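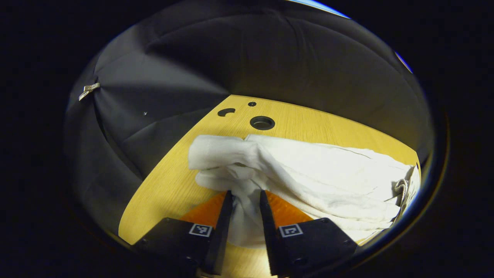 Reading time: 2 min

Lorker two-finger hand tool, cloth handling set

The Lorker is a hand-held gripper with two opposed fingers, supplied by Osholm to laundries, test kitchens and workshops that want to know which of their chores a machine could take over. An operator closes it by hand. The same finger geometry fits the Imgate arm, so a grip that fails in the hand can be struck off the list before any arm is bought.

Cloth remains the hard case. Rigid parts keep their shape between one grip and the next, and a fixed program will do for most of them. A rag dropped on a bench has no fixed edge, and the finger that reaches for one layer often takes three. Our present rating for cloth work is as follows.

Pick up one cloth from a bench: ready for trial use
Move it to a bin: ready for trial use
Find a corner: operator needed
Fold to a set size: not offered

Finger pads are a wear part and are sold in sets. Replace them after 400 cloth grips, or sooner if the surface has gone smooth. Clean with a damp rag and let dry before use. 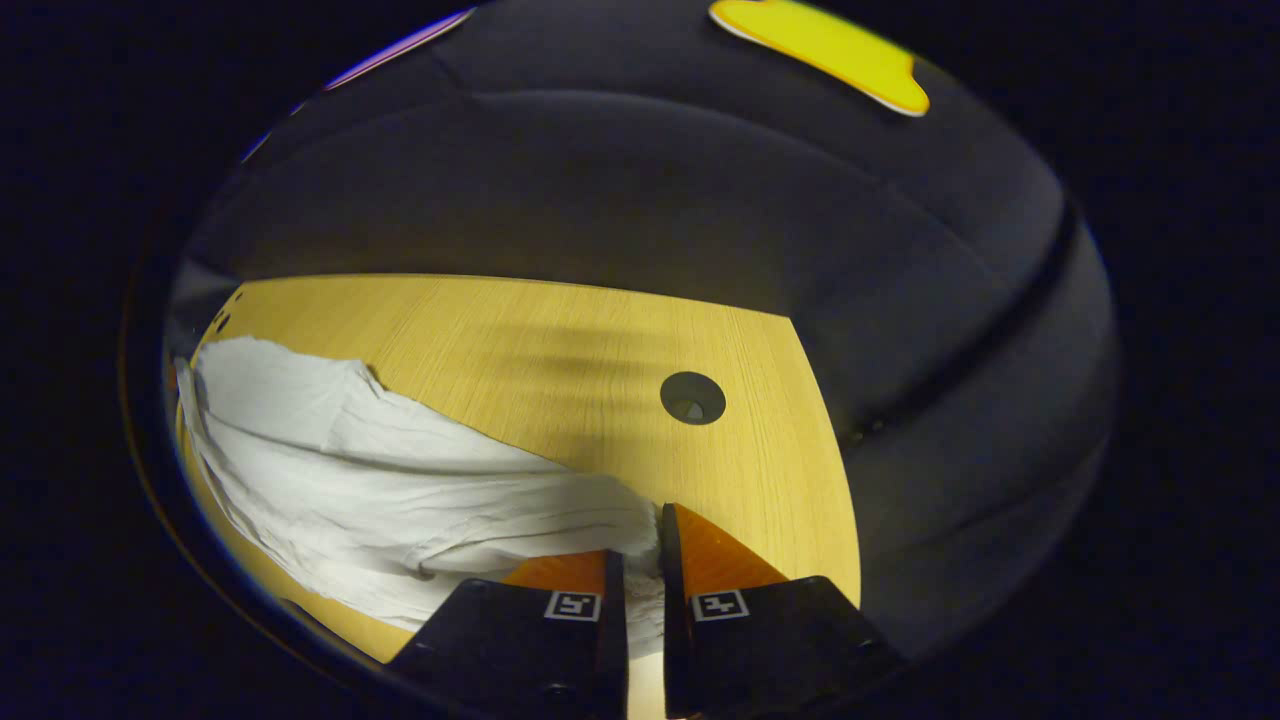

Grip position matters more than closing force in our bench work. Jolán Szénási, who wrote the cloth procedure, sets the limit at 60 percent of full closure for thin cotton and 100 percent for toweling. Approach the edge of the cloth where you can; with a crumpled white cloth like this one, the orange pads meet at the edge and leave the rest of the folds lying on the table. A grip taken in the middle of the heap lifts more fabric and tells you less.

Supplied with: hand tool, one pair of fingers, one set of pads, hex key, printed procedure.
Lead time: 14 working days.
Trial loans: ask for Hajnalka Simon at the Szilágyi workshop. Loans go out on Friday.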